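Teaching the arm to wait: a talk with the planning lead at Hadora

Hadora is a small software company which makes planning and control tools for robot arms. Its main product, Jister, decides when a gripper should move, how fast, and when it should stop and look again. I spoke with the person who leads the planning work. The interview took place in December, over a long coffee, and the planning lead asked me not to print names because the team prefers to speak as one.

My first question was why so much of the work is about waiting.

"Because a grasp goes wrong before the fingers close," the planning lead told me. "The planner gets a position from the camera, it makes a path, and it goes. But the position is already old. In our first version it was 200 milliseconds old. For a slow arm you do not notice this. For a fast arm you miss the part by a finger's width."

The team tried first to make the perception faster. They came to a limit, and then they changed the planner. Now every camera reading carries its own time, and Jister refuses to close the gripper on a reading that is too old. It asks for a new one.

"The customers did not like it at first," the planning lead said. "They saw the arm stop for a moment and they thought it was broken. One integrator, Gouveia, wrote to us that we had made a shy robot. I kept this email."

Much of the testing happens on a white table with dark cloth behind it. The view that matters most comes from the wrist, close to the fingers. 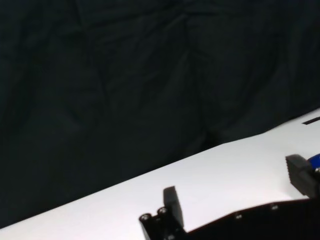 The wrist view, with the gripper open over the table and nothing between the fingers.

I asked if the gripper itself is not a problem, when it takes so much of the view.

"It is a problem and also a help. The fingers are always in the same place in the picture, so we mask them out. But we also use them to check the calibration. If the fingers seem to move in the picture, then something has moved on the mount, and the software gives a warning before the next run."

Every change to the planner must pass a set of 1,527 recorded grasps, which are played again through the software without the arm. The full set needs more than 600 minutes on one computer, so it runs during the night. In the morning the team reads only the cases where the new planner and the old one did not agree.

"This is the part of my job I like," the planning lead said. "You open a case and you think the new planner is stupid. Then you look longer, and sometimes it was the old one."

Next on the list is a connection to Postano, the scheduling tool which several customers already use. It has been promised 2 times and delayed both times. I asked what the difficulty is.

"Postano wants to know how long a grasp will take. We would like to know this also."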